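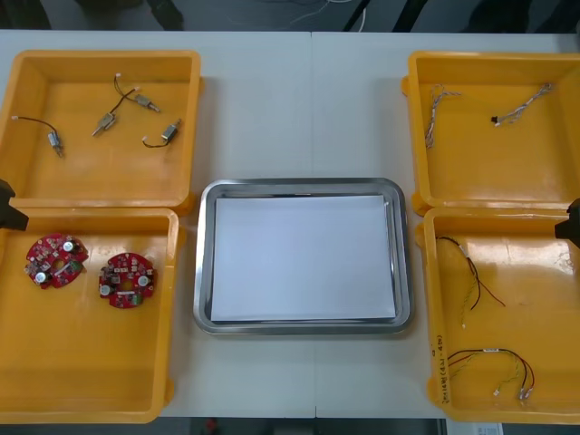
黄色い容器に部品を分け、中央にトレーを置いた作業台

「うちは小さな工場ですから、専用機を入れる余裕はとてもなくて」。そう言って笑うのは、ケットゥネン社で組立を見ているシルッカ・ケットゥネンさんである。お茶をいただきながら、12月から試している双腕キット「バンヴィル」の話をゆっくり伺った。

モーターや基板、ハーネスを容器から取ってトレーに揃える、いわゆる部品の取り揃えが主な用途だという。「登録した部品は123種類。最初は欲張りすぎたかしらと思いましたけれど、教え方は案外やさしいんですよ」 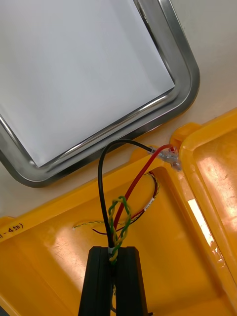
ケーブルの束と黒いグリッパー

難しいのはやはり線もの。導入を手伝ったロテル社のウルホ・レヘティネンさんも、そこは率直だ。「硬い部品と違って、ケーブルは毎回形が変わります。つかむ位置は現場の方と相談しながら、二週間かけて詰めました。まだ直したいところはありますがね」
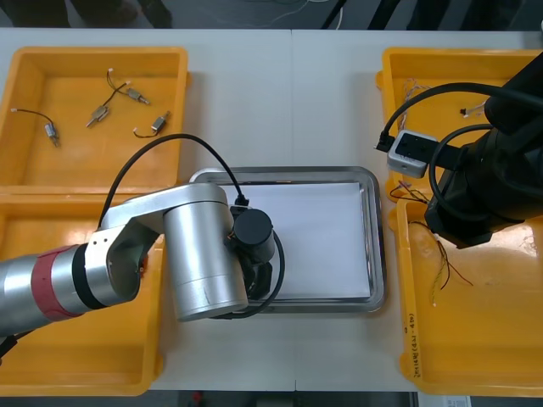

気になる点も尋ねてみると、シルッカさんは少し考えてから「説明書がねえ、600ページもあるんです。それと、容器の並びを変えたときの設定がもう少し楽だとありがたいわ」と話してくれた。レヘティネンさんは隣で頭をかきながら、熱心にメモを取っていた。次の更新では、その設定画面から手を入れるそうだ。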